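I keep reading that a home improvement "pays for itself." It was in the free paper from Clorkcombe again last week, in the section that is mostly ads for windows. Put 1,000 dollars into your living room before you sell, it said, and get it back with a little extra. There was a chart and everything.

I would like to know who gets it back, and from whom, and how anyone found out.

You can't sell the same house twice. To know what a new wall did to your price you'd need your house with the wall and your house without it, on the market the same week, with the same buyers walking through. Since that can't be done, somebody asks people who sell houses for a living what they think. I read the small print on the Casado study, the one every home site has been passing around. It says 426 agents were asked to "estimate the perceived value added." Estimate and perceived and value, all in one breath. Nowhere does it say that any of them looked up a sale.

Casado, by the way, sells wall coverings.

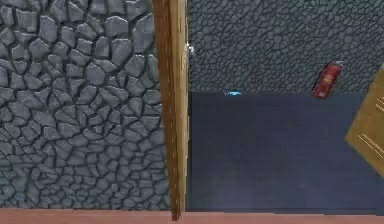

A reader emailed me in June to say I was being unfair, that buyers walk in and decide in the first minute, and that agents see those faces every weekend and ought to be believed. Fair enough on the faces. I believe agents can tell when a couple likes a room. What I don't believe is that they can look at a couple liking a room and read a dollar amount off it.

When we sold the place on Perkley Road we did what we were told. The agent had a list: paint the hall, change the cabinet handles, get rid of the brown couch. We spent most of a month on it and I still have the receipts in a shoebox. The buyers offered a number that was almost exactly what the house next door had gone for, and the house next door had a brown couch of its own and a bathtub the color of canned peas. Our agent said the work had "held the price up." Had the offer come in higher, the work would have raised it. Had it come in lower, I suppose the work would have kept it from falling further. I can't think of a result that would have counted against the cabinet handles.

I'm not saying don't fix things. A leaking roof will cost you, and a buyer with an inspector will find it and knock it off the price with a pen. My complaint is with the soft stuff, where the cost is printed on an invoice and the benefit is a feeling somebody else is supposed to have later on.

And there's the art. Staging companies will now rent you pictures for the walls. The quote I got from Breveck was 300 dollars a month for a "calming package," or 320 if you wanted the bedrooms done too. When I asked what made a picture calming I was told it had been tested. I asked how. They said they'd get back to me – they haven't.

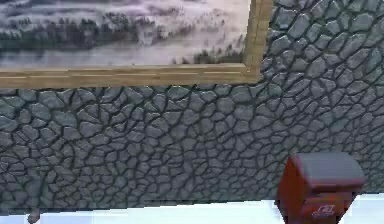
Evergreens in fog, framed.

I have nothing against landscapes. My parents had one over the piano for most of my childhood and I was fond of it, and when they sold the house it came with them to the apartment and the buyers never asked about it.

What bothers me is how the advice slides. It starts as "you might enjoy this," which nobody can argue with. Then it becomes "buyers love this," and by the time it has been copied onto enough websites it's a percentage with a decimal point. I tried following one of those percentages back to where it came from. The first site credited a second site, the second credited a magazine, and the magazine credited "industry research" with no link. I gave up around there, and I had more free time that day than most people do.

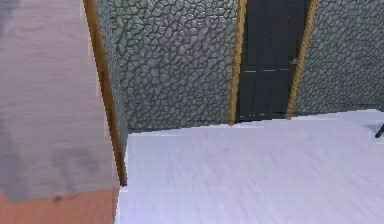
The other thing missing from the charts is time. A kitchen you put in and cook in for ten years has been used. Whatever it adds to the sale is gravy, and you should be able to say you wanted it and leave it at that. We've gotten strange about this. People will tell you a new floor is an investment when what they mean is that they were sick of the old one. Being sick of the old one is a perfectly good reason!

So my rule for the current house is that I have to want the thing at full price with nothing coming back. The hall is still beige. The back steps got replaced, and I enjoy them every time I take the trash out.

If anyone has a study that used real sales and wasn't paid for by somebody with a showroom, send it over. I'll read it.

Posted 11 February 2020

Comments (3)

Anonymous
We skipped all of it, sold as is in Clorkcombe, and got the asking price. That doesn't prove anything either, I know.

beigehallway
You're too hard on agents. Ours told us to spend nothing and just wash the windows. She could have sent us to her cousin the painter and didn't.

Anonymous
Did Breveck ever get back to you? They quoted me per room and wouldn't put it in writing.

Contact | All text copyright the author | Back to top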